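Ticket 212: wrist drops out when the arm reaches across the bench
Opened: 2021-02-04
Project: Prudden (two-arm build, shared workshop)
Status: open, workaround in place

Hi all, me again with the Prudden arms. Sorry this is long, I've been writing bits of it between tests.

The short version is that the left hand closes fine at the home pose, closes fine halfway out, and then goes dead when I send the arm over toward the other one. No grinding, no smell, nothing dramatic. The fingers just stop where they are and the console gives me "no reply from wrist" until I bring the arm home again. Then it wakes up like nothing happened!

Setup, for anybody who hasn't followed the earlier tickets: the arms run off the Tronar controller, firmware untouched since December, with the Lundgren supply feeding both sides. Hands are the white ones with the jointed fingers. The wrist camera is on its own cable and keeps streaming the whole time, even while the hand is dead, so I don't think I'm losing power to the whole wrist.

What I've tried so far:

Swapped the left and right hand cables at the controller. Fault stayed with the left arm, so I'm letting the controller port off the hook.

Turned the speed down to 22 percent. Same fault, just slower and more annoying.

Ran 40 open and close cycles at home pose. Not one miss.

Ran the same thing with the arm stretched out. It quit on cycle 2, and then on the very first one after I reset it.

So it's position and nothing else, as far as I can tell. My money is on the cabling. There's a lot of black cable bundled up around the other arm's wrist, plus that thick one that hangs down in a long curve, and I never really planned any of the routing - it sort of grew. 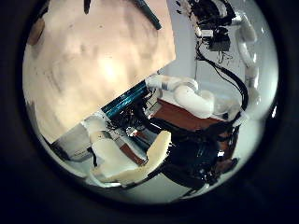
Reply from the Primitgate forum mirror:
Before you buy anything, unplug the wrist connector and look at how the crimps sit in the shell. I had a hand that did exactly this and it was one data pin that had backed out a little. At home pose the cable pushed it in, at full reach the cable pulled it away. A meter won't show it if you test with the arm parked, so put the probes on and have someone move the arm for you, power off. And give the bundle some slack past the last tie while you're in there.

OK, that makes a lot of sense, and I'd only ever metered it parked (of course). I did the test with the power off and the arm being moved by hand, and one of the data lines opens up in the last bit of travel. Comes straight back when the arm does. The other lines stay solid all the way.

I haven't pulled the connector apart yet. I want to get the proper extraction tool first, as I wrecked a shell last time with a sewing needle. For now I've cut the last tie, moved it back toward the elbow and put a software limit on the reach so the arm stays out of the bad zone. It's holding with that limit on, but it also can't get to half the stuff I built it for, so please don't close this one yet.

Next up: tool, new pin, repeat the stretched out cycles. If the line still opens after that I'll run a whole new cable and post the results under this same ticket.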